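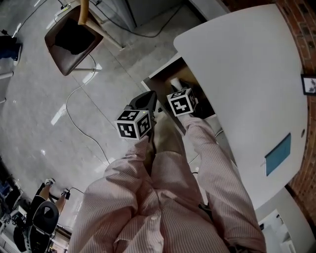 Foot markers: checks and refitting

Anyone wearing the marker cubes on the Trikden rig should read this before their next session. It replaces the sheet that was taped inside the cupboard door.

We lost most of an afternoon in January to a left cube that had worked round on its mount. The software still found it in nearly every recording, so the fault didn't show until Anayeli Ibarra compared the foot angles with the previous week's. 37 recordings had to be thrown away.

The cubes carry printed black and white patterns on their faces, and the tracking works out where each foot is from whichever faces the head camera can see. A scuffed or greasy face is enough to upset it. Wipe them with a dry cloth. Please don't use the spray from the kitchen, as it lifts the print.

Before you start:

Put both shoes on sitting down, then stand and take a few steps.

Try to turn each cube by hand. If it moves at all, take it off and refit it. Tightening it in place tends to leave it crooked.

Look for the green light by the left cube. If it is out, swap the battery before doing anything else.

Stand with your feet apart, look down and check that both cubes come up on the monitor. Then put one foot under the edge of the white table, as you would when working there, and check again. The shade under the table is where the right cube usually drops out.

Recalibrate after any refit. The routine takes 20 minutes and can't be paused. It also has to be done if the head camera has been knocked, even slightly.

Cables on the floor are still a nuisance when you are looking at a screen and walking backwards. Kofler have quoted for a raised run along the brick wall, and we should have an answer in March. Until then, move slack leads out of the walking area yourself.

Spare cubes are in the drawer marked Trostosik. Two are left, both for the right foot. If you take one, write it in the book with the date and which shoe it went on.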